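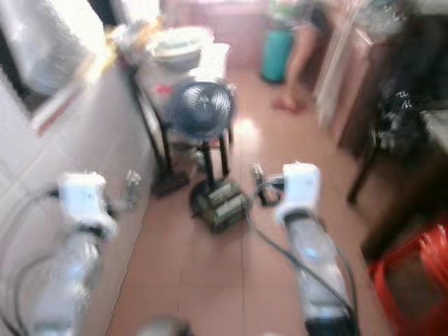

I bought the Fulo thermal shade kit in November, which is a silly month to be shopping for something that keeps the sun out, but it was on sale and I had spent the whole summer being cooked in my back room. The full kit for two windows came to $171 with the brackets. I've now had it up for six months, so it's been through the cold and the first properly hot spell, and I have opinions!

A little background. My apartment is on the Illey side of town, top floor, west-facing, and the windows are the old deep kind with no two corners the same. I'd tried tension rods with blackout curtains (fell down), that cling-on mirror film (bubbled, looked awful, took a weekend to scrape off) and just leaving the blinds shut and running a fan at myself all afternoon. The fan moves the air, sure, but if the air is hot you're just sitting in a hot wind.

The Fulo is a honeycomb shade, so the fabric folds into little pockets and the trapped air does the insulating. Nothing new about that. What got me interested was that it's cut-to-fit. You buy the nearest size up and trim it down at home with the saw and clamp in the box. I was very nervous about this part. I measured each window at the top, middle and bottom, wrote it all on the back of an envelope, went with the smallest number and then made a cup of coffee before I dared cut anything.

The cutting went fine on the first one. The fabric slices cleanly if you keep it squashed tight in the clamp, and the rails are soft enough that the little saw gets through them without a fight. On the second one I got cocky and didn't tighten the clamp all the way, and now there's a ragged bit on the left side that I see every single morning. My fault, but I do wish the clamp had some kind of stop on it so you'd know when it was tight enough.

The instructions are a mixed bag. The drawings are good, the words are tiny, and step four tells you to fit the end caps before step five tells you to thread the cord through the place you've just capped. I took those caps off again with a butter knife. If you buy one, read all the way through first.

Brackets! The ones in the box are thin and the screws are worse. One of the heads stripped before it was halfway in. I walked down to Đặng, the hardware place by the bus stop, and got a bag of better screws for next to nothing, and they went in like butter. I'd budget for that from the start. There is also a no-drill version with sticky pads, and I can't tell you how those hold up in the heat, though I'd be suspicious.

So does it help? Yes, and more than I expected. Before the shades, the back room was too bright and too hot to sit in from lunch until dinner. During that hot week I pulled them down at noon and could still work in there at four o'clock, which would have been unthinkable last year. It isn't cool, exactly. It's a warm room you can live with. In winter I noticed it less, although the spot by the glass where I used to get a cold neck was a lot better.

You lose the daylight, obviously. I went for the light-filtering fabric in a color they call oat, and it gives a nice soft glow, but I wouldn't try to thread a needle by it. The full blackout fabric costs more and I thought it would feel like living in a shoebox.

The pull is my favorite thing about it. No cord hanging down, you just push the bottom rail up or pull it down and it stays where you leave it. Fulo says the spring is good for 600 lifts, and at first I thought that sounded like plenty, then I did the sums on twice a day and liked it a lot less. So far mine feels the same as when I put it up. I'll come back and update this if it goes.

I did also look at the Skutarura roller shade before I picked this one. It's $112 for two windows, looks smarter from the street, and comes already cut, so if your windows are a standard size and you hate sawing things I'd say have a look. A neighbor has them and they're nice and smooth. But a roller is one flat sheet of fabric, and on a hot afternoon I could feel the heat coming off hers with my hand. Mine don't do that nearly as much.

Cleaning is a bit of a pain. Dust gets into the folds and the brush on my vacuum pushes it around more than it picks it up. A hair dryer on the cool setting works better - do it with the window open, and not in a clean shirt.

Four stars from me. I'm buying a third one for the kitchen as soon as it goes on sale again, and this time I'm tightening that clamp.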